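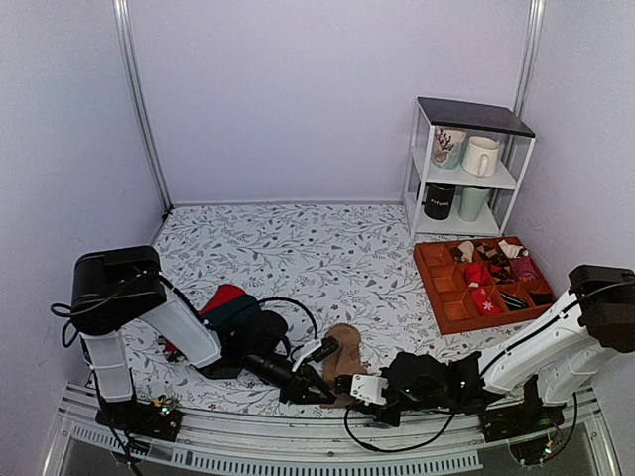
Sat 18 October. Workshop notebook, Grovesdale mosaic bench

Test panel is grouted and it looks so good! I keep going back to it with my coffee. The blues that seemed flat and a bit sad on the drawing jump right out once there's gray between them, and the fish (the one with the worried face) has a real eye now instead of a blob.

Notes while I still remember, mostly for Boglárka, who has the Tello kids on the next session and will need to know what changed.

Adhesive. The mix we used on the first try was too wet and the tiles slid down the curved part of the backrest before anyone could stop them. Today I went stiffer, peanut butter and not pancake batter, and it held on the vertical with no tape. Butter the back of each piece as well as the bench. The younger ones put on far too much and it squeezes up into the joints, so give them the old butter knives and let them scrape the edge on the rim of the tub. They loved the scraping more than the sticking.

Joints. We've been leaving gaps that are all over the place. I like it! It looks like hands did it. But anything as wide as a finger cracked on the practice slab from March, so those need a sliver pushed in before grouting. There's a box of slivers under the sink now, sorted by color, sort of.

Grout. Tried the light gray and the charcoal side by side on the fish. Charcoal makes the colors sing but it eats the lettering. Light gray on the seat and front edge where the names go, charcoal on the backrest. The change happens along the river line so it will look like we meant it. Wipe in circles, then leave it alone. I didn't leave it alone and pulled some out around the tail, so that bit needs going over again.

The design. For anyone reading who missed the start: the backrest is the river from the mill down to Trurkorstead, and every kid who signs up gets one creature on it. We have 80 creatures on the drawing. They are mostly fish, plus a heron, several frogs, a shopping cart (voted in, fair and square) and a dinosaur that I argued against for a whole session and now think is the best thing on there. The dinosaur stands where the footbridge is. Keep the tail clear of the bolt cover.

Tiles. The Brisholm delivery came, 800 of the small squares, mixed glaze. Colors are a little warmer than the sample card and the green is much nicer, kind of mossy. They nip cleanly too. The older donated tiles still shatter if you try for anything thinner than a strip, so use those for water and save the new ones for curves and eyes. I've put the orange aside for the names, please don't let it all go into sunsets.

Cutting. Goggles every time, also for the adults, me included. Nipping inside the big clear bag works really well and nearly everything stays in it. The left-handed nippers are the pair with the green tape. Two of the spring ones have gone stiff, a drop of oil would probably sort them out but I ran out of day.

People. A great bunch this time. One girl who hardly spoke at the first session ran the whole grout table, told her brother off for splashing and then showed him how to do it. There was a long debate about whether a frog can be purple. It can. A grandfather came to collect and stayed for an hour nipping heron feathers, and he's coming back with his own pliers, which made my week.

What I'd do differently: put the drawing on the wall and not on the table, where it got wet and we lost the bottom corner (I have the tracing, no panic). Start the cleanup earlier. Grout in the sink trap again, so I've set 2 buckets by the back door, one for rinsing tools and one for sponges. Let them settle overnight, pour off the top, scrape the rest into the trash.

Still to do:

Regrout around the tail
Sealer test on the practice slab, the matte one first. The shiny one makes it look like a bathroom
Ask the bench maker whether the end caps come off, or if we tile over them
Cut mesh for the front edge so the names can be done flat on the table and lifted across
Better knee pads! Mine are finished
Find out who owns the purple scarf on the hook

Boglárka, one idea for your session if there's time. Have everybody lay their creature dry on paper first, glaze side up, and walk around the table before anything gets stuck. We did it at the end almost by accident and they started swapping pieces with each other, a bit of gold for a good curve, and every creature got better. The heron got its beak that way. I'd happily give it half the session.

Test panel is on the top shelf by the window, leave it flat and please don't stack anything on it until it's cured. Keys are in the usual tin.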